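Our Drevent Project: Teaching a Robot to Deal With Shirts

For our Drevent entry this semester I picked laundry, and I'll admit I picked it because I hate laundry. The idea was to record people handling clothes with hand-held grippers, then use those recordings to train a small arm (ours is called Zoron) to do the same moves. I figured a T-shirt would be easy. Ha!

Cloth is so weird to work with. A block has corners and they stay put. A shirt changes shape every time you look at it funny, and a hem lying flat on a blanket gives the fingertips very little to close on.
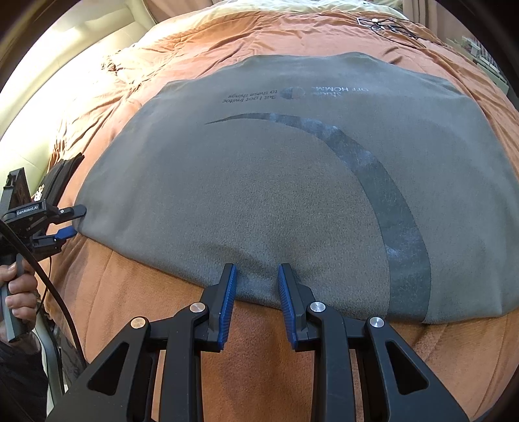

Two grippers at the gray cloth, one at the near hem and one at the left corner.

My first plan was five demos per shirt – way too few. I bumped it to 15, and by the end of February I had 70 usable clips. I threw out 29 more, mostly bad grabs where I pinched the blanket along with the shirt. I also lost a whole Monday to a mistake in my labeling script, which we named Drustico for reasons I can't remember. It was swapping left and right on every clip, so poor Zoron would have learned everything backwards.

The part I'm happiest with is the starting layout. Early on I just dropped the clothes anywhere, and the clips were a mess to compare. After that I made a rule for the flat-start group: shirt on its back, collar pointing away from you, and only then do you pick up the gripper.

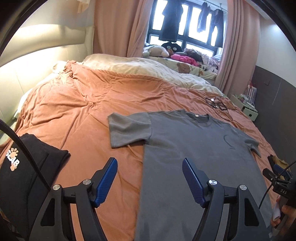

Gray T-shirt laid out with the collar away from the near gripper.

So how did Zoron do? It can find a hem and pinch it pretty well on a plain tabletop. Soft bedding still confuses it, and sleeves are a disaster – it grabs one and sort of drags the whole shirt along. I think it needs a lot more sleeve clips, especially bunched-up ones.

Next up I want to try pants, and I also want to rewrite Drustico from scratch before I trust it with another batch of clips.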